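Biltelon Community Help > Arms and grippers > Setup and care

Two-arm cell: one gripper keeps landing short on highlighters after I moved the mounts

Mestetti_bench

Hi all, hoping somebody has fought with this before. I look after a two-arm cell, both arms bolted to the same aluminum rail along the front of a white table. The job is picking up highlighters and their caps. In October I slid both mounts along the rail to get more reach in the middle, re-zeroed everything, and ran the pick test. The left arm got 82 good picks out of 100. The right one got 64, and nearly every miss is the fingers closing just short of the barrel.

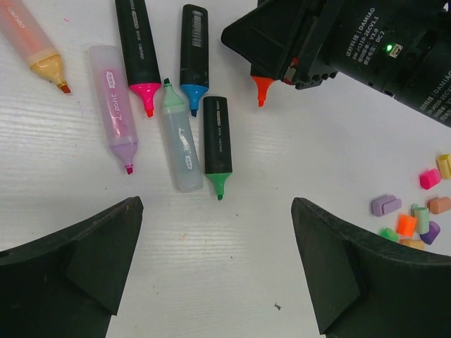 Mundurska Bench Automation Club – shared cell page

I've wiped the fingertips, swapped the tips side to side (no change) and redone the zero pose twice. The wrist motors are DAMIAO DM-J4310-2EC and I haven't touched their settings. It's fine first thing in the morning, then slowly gets worse. Do I need to redo the whole camera calibration, or is there something dumber I should check first?

Pētersons

Check the dumb stuff first! When you slide a mount it's really easy to tighten one bolt all the way while the plate is sitting a hair crooked, and then the second bolt just locks the crookedness in. Back both off, push the plate flat against the rail, snug them a little at a time, going back and forth. Then zero again. A tiny twist at the base is a lot of error out at the fingers.

Also look at your cables. If one is pulling on the wrist when the arm reaches in, it'll fight you on every pick – and you may have less slack than you did before you moved the mounts. I leave a big lazy loop on each side, clear of the elbow, and I run the arm by hand through the whole reach before I tie anything down.
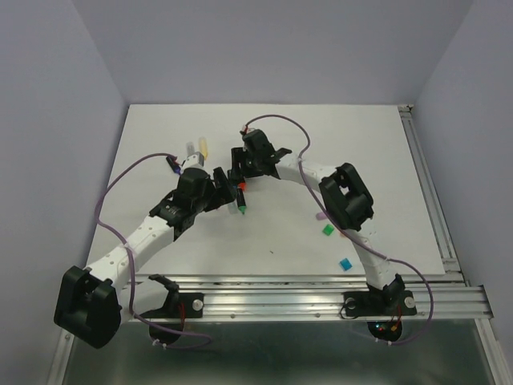 tapecount14 wrote back that slack was only half of it on their cell: the loop was fine, but the tie near the base had been cinched so hard that the cable tugged whenever the shoulder turned. They cut that one tie, put on a loose strap, and the short picks went away without touching the calibration.

railrat

just recalibrate, takes 14 minutes on mine

Mestetti_bench

Okay, update. The right plate was crooked, I could slide a piece of paper under one corner. Loosened it, squared it up, zeroed again, and the morning run is much better. I still see some drift later in the day, so the tie near the base is next (mine is pretty tight too, now that I look at it). railrat, I'll do the calibration after that, I don't want to change two things at once and not know which one did it.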